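Tabletop Station Kit, Two-Hand
Sold by Plindora
Item 361
$2,146 for the full kit, grippers included
Ships in four boxes
In stock, next batch in June

Hi, I'm Ornella Negri, and I write most of the pages on this site (if you've read the one where I go on for far too long about casters, that was me). I also pack a good share of the orders, so when I tell you the long box is awkward to get up a staircase, I'm speaking from my own shins.

The kit is what we sell to people who want to record two-handed tabletop tasks with hand-held grippers and then train an arm on what they recorded. If you're here, you most likely know that part already, so I'll skip it and get to the stuff people email me for: what's in the boxes, what isn't, how much room you need, and what it's going to cost you once the first invoice is paid. That last one is where budgets go wrong, and I'd much prefer you find out on this page than in month three.

What you get

One pair of hand-held grippers, left and right, with mounting plates
Two gripper cables, plus one spare
One white work board
One frame kit for around the table, black, with hardware
Two dark curtains with hooks
Cable clips, one bag of 20
Hex keys (we put in two sets, one always walks off)
Printed setup sheet

What you don't get

The table. The computer. The head camera, which you pick yourself from the list further down. And the arms! I get one email a month from somebody who thought the arms were in the price, and I feel terrible every time, so let me say it plainly: no arms at this price, from us or from anyone.

How much room to plan for

Leave more than you think. The table itself is the easy bit, and most people have one already that does fine. What eats the floor is everything around it: the frame legs, the rails if you add them, and the person, who has to stand there with both elbows out for an hour at a time without knocking into a curtain. Our first setup at Plindora went into a storage room and Nazareno, who has long arms, kept hitting the shelving. We moved it within the week.

You also want a wall outlet you can get to once everything is built. Please, please check this before you bolt the frame together. I have crawled under that thing with an extension cord in my teeth and I don't recommend it.

Carpet or hard floor, either works. On carpet I'd tighten the feet again after the first few days, because the legs settle a little. On a hard floor, get the rubber pads (add-on, $20 for the set) or the whole frame will creep when somebody leans on it.

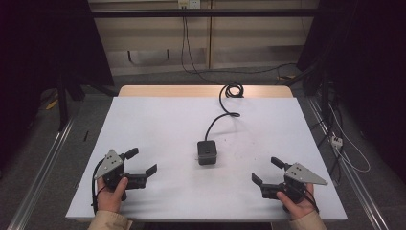
Photo: Nazareno Costa / Plindora

I like to keep a task as plain as this when I'm trying out a new station: one small black device in the middle of the white board, its cable coiled up toward the back edge, and a gripper in each hand with the jaws open. It's a cable job, and cable jobs are a really good way to find out what your budget is missing. A cable goes where it wants to. One hand has to hold the device still while the other one deals with the slack, so you learn very quickly if your operator is comfortable, if the board is at a good height, and if the gripper cables are getting in the way of the cable you're supposed to be handling.

You'll notice the board has scuffs on it. They all get that way, and ours gets wiped down and used again. I wouldn't budget for a new board on account of a few gray smudges. If a board gets a proper gouge you can flip it over (both faces are finished the same), and after that a replacement is $20 plus shipping. For a one-station room I'd put one spare on the first order and forget about it.

About the grippers

They're the reason the kit costs what it does, so let me spend a minute here. The handles are made for a full grip with the thumb wrapped around, and after a long session you'll be glad of it. The plates on top are gray metal and come drilled with small holes, so you can mount your own camera or tracker without asking us for a bracket. Bring your own screws, though! People use such different hardware that we gave up guessing.

The jaws are black and they're the part that wears. With everyday use we swap the lower fingers on our own pair twice a year. You can buy fingers one at a time or as a set, and I'd plan on one full set per station per year to be safe. If you're doing a lot of work with metal parts, double that. If you're folding napkins all day, you can probably stretch it.

We also get asked if you can start with one gripper and add the second one later. You can, and we'll sell it to you that way, but the pair is matched when we calibrate it and a gripper bought later has to go through that again with its partner. So you'd be mailing us the first one and sitting there with an idle table. If the money is at all there, buy both at once.

The money part

I went through this with Nazareno, who looks after our own stations and has strong feelings about it. His view is that people spend everything on hardware and nothing on the hours, and then the hardware stands there. I think he's right. An order I'd be happy to see from a small group looks something like this:

The kit, $2,146
One spare set of fingers and one spare board
A head camera
A computer that can write the recordings without dropping any (storage costs more than you'd expect, so price it early)
$200 put aside for props and odds and ends

Then, separately, the operator's time. Write it down as its own line. A person can do this well for an hour, maybe a bit more, and then they need a proper break, and the quality of what you record after that hour drops off in a way you won't spot until you train on it. If one person is going to do all of it between other duties, plan for fewer recordings per day than your spreadsheet says. We did the opposite on our first project and had to throw out a whole afternoon's worth.

The $200 for props sounds silly, I know. But you'll need several of whatever small thing you're working with, and the cheap ones change shape or get discontinued, and then your new recordings don't match your old ones. Buy the props all at once, from one batch, and keep them in a labeled bin.

Curtains: do you need them?

They're in the kit, so you may as well hang them. They keep window light from moving across the board all day and they hide whatever is going on behind the person. They also hide your cables, and I have mixed feelings about that, having pulled a connector loose behind one more than once. Clip everything to the frame first and hang the curtains last. The setup sheet now says so in bold.

Which head camera

We've tested two with this kit and I'm happy with either one. The Vulance is lighter, and it's what I'd choose if the same person wears it every day. The Ginting has a sturdier strap and copes better with being passed around between people. Neither comes from us, so warranty questions go to them. If you already own something else, send me the weight and the mounting style and I'll tell you if I think it'll be a pain.

Shipping and setup

Everything goes out with Trurkent, four boxes, usually on the same truck. If three show up, wait a day before you write to me, the long one is often on a later run. (Then do write to me.)

Two people can put the frame up in a morning. One person can do it too, with some bad language at the point where the top bar goes on. You won't need any tools besides the hex keys and something to cut tape with. Calibration files for your pair are on the card inside the gripper box, so don't throw that out with the foam!

Returns are 20 days from delivery, unused or lightly used, and we pay the freight back if something was wrong on our side. Cut or drilled boards I can't take back. Grippers we'll repair for as long as we can get the parts.

Adding a second station

A second kit bought together with the first gets $200 off. If you think you'll want two by next year, ask me and I'll put the discount on a quote that stays good until then. Two stations can share a room, and the one thing to sort out in advance is power, so you don't have both computers and all your chargers on a single outlet.

Add-ons people often order with this kit

Finger set, full
Rubber foot pads
Floor rails, silver aluminum, sold by the pair
Spare gripper cable
Extra cable clips, bag of 20

For quotes, purchase orders and questions about whether it'll fit in your room, use the form and put item 361 in the subject line so it lands with me. A sketch of the room helps a lot, even a bad one on the back of an envelope. I'm usually at my desk until 4 p.m., and Nazareno picks up the setup questions after that.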